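FOR IMMEDIATE RELEASE
2022-10-26

Lemora Opens a Repair Counter for Computers Everyone Else Has Given Up On

Drekuretti, the secondhand electronics shop on the east side of Lemora, will open a walk-in repair counter next month for desktop computers that their owners have been meaning to deal with. The shop understands that this covers most desktop computers.

The counter will take in machines that won't start, machines that start and then think better of it, and machines that have spent several years under a desk serving as a footrest. Customers get a written diagnosis in plain English before any work begins. If the diagnosis is that the computer is finished, it will say so in the first line.

"People come in and apologize to us," said Kelly Garside, who owns the shop. "They say they know it's old, they know they should have backed it up, they know about the dust. We didn't ask. We just want to know what it does when you press the button."

The idea grew out of a trial in May, when Drekuretti set up a folding table by the front window and offered free advice to anyone who could carry a computer through the door. The line reached the bakery, which sold out of rolls and has asked to be told the date of the next one.

Many of the trial customers had already been quoted the price of a new computer elsewhere. A good number went home with the old one and a short shopping list. One man went home with somebody else's keyboard, and the shop would still like it back.
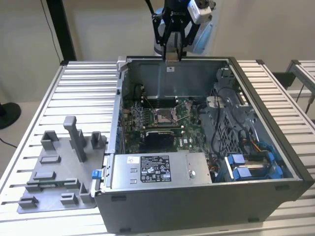 Inside a desktop tower, with the side panel off and the processor socket empty.

The counter will be run by Ute Hellwig, who spent 14 years fixing office machines for Ranjbar, a supplier of copiers and printers, before deciding that she had heard enough about paper jams. She will work with 2 part-time technicians and a shelf of salvaged parts that she describes as organized.

"I know where everything is," Hellwig said. "That's a system. Other people not being able to find anything is a separate matter."

Used parts will be tested and priced on a sheet posted at the counter, so that customers can see what a memory stick or a power supply costs without having to ask in a casual voice. New parts will be ordered through Drurker, the shop's regular wholesaler. Each repair carries a guarantee of 2 months on labor.

Drekuretti will not work on phones, game consoles or anything that has been in a lake. Laptops may be added next year if Hellwig can be talked into it — early discussions have been brief.

Customers are asked to bring the power cord, to leave the mouse pad at home, and to write down their password somewhere other than on the case. Computers left unclaimed after a reminder call and a letter will be taken apart for the parts shelf. Family photos found on a working drive will be kept aside for the owner, and the staff will not comment on the haircuts.

About Drekuretti
Drekuretti buys, sells and repairs secondhand electronics in Lemora. It also has a large selection of cables.

Press contact
Kelly Garside, owner, at the shop during opening hours. Please let the phone ring — it is usually under something.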